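Support > Hand-held gripper > Recording problems > Ticket 263

Jaw width drifts during bedroom demos
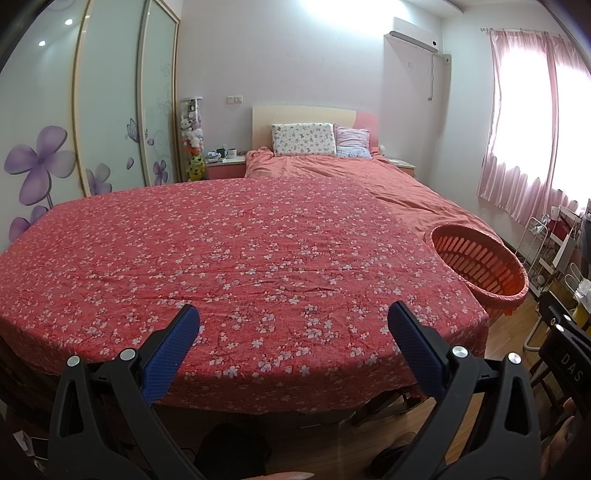 Gripper facing the foot of the bed, orange basket on the spread.

Opened by Jingyi Hou, Costarham, March 30, 2021

Hi all, me again! I'm recording the laundry basket task by hand and the jaw width reading keeps wandering. I close the blue pads fully, the log says 10, lovely. A few demos later I close them again and it says 57 (and no, I'm not squeezing any harder, I checked!). On playback the Lorow arm then stops short of gripping the basket rim.

Tried so far: restarted the recorder, swapped the cable, wiped the pads. No change.

Reply from Tibor Tóth
Hi Jingyi, we had the same thing in Trostimitz in January. Check the pivot screws on both jaws, then redo the zero with the pads touching. Could you send me the log from a bad run?

Jingyi Hou
Ooh, one on the left jaw was a tiny bit slack. Nipped it up, redid the zero, and I've had 10 on every close since – brilliant, thank you! Log attached anyway. I'll re-record the bad demos after lunch, so please leave this open until they're in.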